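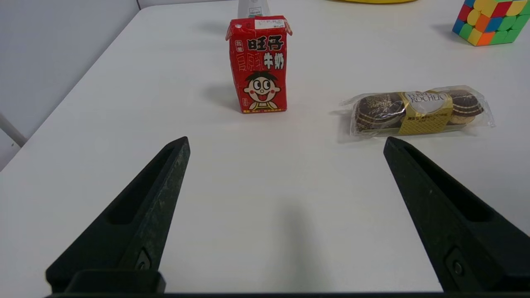 Too many variables in one run, was the verdict from the supervisor before lunch, and the term project will not converge if we keep changing the approach height and the closing force in the same batch. Fair. I had changed both on Monday and logged them under one run number. Split them this afternoon.

July 28, 2021

Bench log, Emham practical, grasping group.

Target is still the red milk carton. The chocolate pack and the cube stay on the table as distractors. The cube stickers give the segmentation more edges than it wants, and the foil on the chocolates throws highlights that move with the wrist. I would like to keep the pack for that reason, at least until the report is drafted.

Calibration first. Reran hand-eye with the printed board, 33 poses. Dropped two where the board was too oblique and solved again. The residual is lower than in June but I don't trust the rotation about the approach axis. With the wrist level, the carton should sit on the centerline between the fingertips when the commanded offset is zero. It sits left of it. Either the camera bracket has crept or the tool frame in the config is the old one. Checked the config: old one. Someone restored the backup from before the finger swap. Corrected, saved under a new name, and wrote the name on the whiteboard.

Then force. The current limit on the fingers was 700 mA, carried over from the Kener test block, which is solid and does not care. A carton does. Stepped down until the side panels stopped bowing at closure, then up one step. Five lifts at that setting, all from the same pose, all held to the top of the travel. That is not evidence of much. Tomorrow the same setting with the carton yawed, a fresh run number for each yaw.

Approach height: left alone, per the above.

Detector notes. The shadow between the fingers still gets picked up as a low-confidence box when the lamp is on the near side. Moved the lamp back and the box went away. I'd prefer to fix this in the threshold, but the lamp took a minute and the threshold means rerunning the validation set. Logged it as an open item so it doesn't pass for a fix.

Mizuno branch (our planner, second rewrite) merged cleanly. It now refuses a grasp if the opening is narrower than the box plus margin. Margin is 6 mm. It refused the chocolate pack lengthwise and accepted it crosswise, as it should. The message it prints on refusal is still the debug string — change before the demo.

The Isport entry form wants a one-page method summary and a block diagram. The diagram exists but shows the old gripper node. Summary not started.

To do:

- yaw series, carton only
- re-torque camera bracket, then repeat calibration
- refusal message
- delete the backup config or rename it so it can't be restored again
- block diagram

Battery on the label printer is flat. Run labels are in pencil from here on.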